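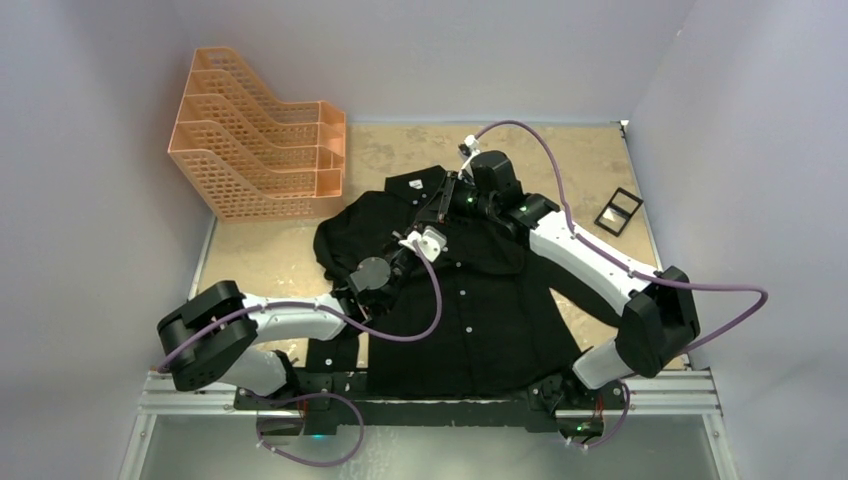

The two-arm cell at Indby with the black shirt on the table, both grippers up at the collar.

From: the Indby bench
To: Kvaran folding list
Date: April 21, 2026
Subject: Re: right arm stops short when both grippers are near the collar

Hello again, everybody, and thank you for the kind replies to my first note. I am going to answer the long one from Makberg in pieces, with the original quoted, so that people who joined the list recently can follow along.

> We had the same stop on our cell last July and blamed the
> software for far too long. The arm would reach up toward
> the collar, freeze with a following error on the wrist, and
> then come back perfectly happy after a restart. Have you
> looked at how your cables are hanging? Ours had a loop that
> was fine for shirts laid low on the table and much too
> tight for anything laid high.

Well, you were right, and I owe you a cup of coffee! I had been so sure it was the collision check, with the two grippers meeting practically nose to nose at the collar, that I spent two evenings loosening limits I had no business loosening. (They are all back where they were, before anyone writes to scold me.)

If you look at the right arm in the picture, the purple cable comes out of the white fitting on the gripper, goes over the top of the arm, loops out past the elbow toward the wall and then comes back down. It looks generous enough. But when the wrist turns to bring the gripper in from the other side, that loop gets used up, and the last bit of the turn is pulling on the fitting. I moved the arm through it by hand with the power off and could feel the tug very plainly.

> How many cycles did you have on it when it started? And does
> it ever let go of the cloth when it faults?

The counter was a little past 3000 when I saw the first stop. After that it faulted 4 times in one afternoon, always on the right side. As for letting go, I'm afraid so, once. The right gripper opened during the restart while the left one held on, and the left arm then carried on with its half of the move and dragged the shirt across the table. No harm to the shirt or to me, but I had been just about to reach in and straighten the sleeve, and I didn't like that one bit. A fault on one arm ought to stop both, and on our Traton controller it plainly did not. It turned out I had the two arms set up as separate stop groups, which was my own doing from back when we only ran one of them.

So I have changed these things:

Both arms are now in one stop group, and I tested it with the stop button and with a forced fault on each side.

The gripper stays closed on restart until someone tells it to open.

The cable clip nearest the right wrist has been moved back to give the loop more slack.

Hands stay out of the cell until both arms are powered down. It was always the rule, but it is now on a card at eye level.

With the new slack I ran 20 collar grabs at reduced speed and had no stops. I know that is a small number, so please don't take it as a cure. I still want to swap the cable itself, as I can't tell from the outside whether the tugging has hurt the wires near the fitting.

Two questions for the list, then. Has anyone found a nice way to keep a loose loop from sagging onto the cloth? The left one drapes right over the shirt, and I worry about it catching on a button. And does anyone have their fault log set to save more than the last 5 events? Mine had already thrown away the first stop by the time I went looking for it.

Thanks again for all the patience,
the Indby bench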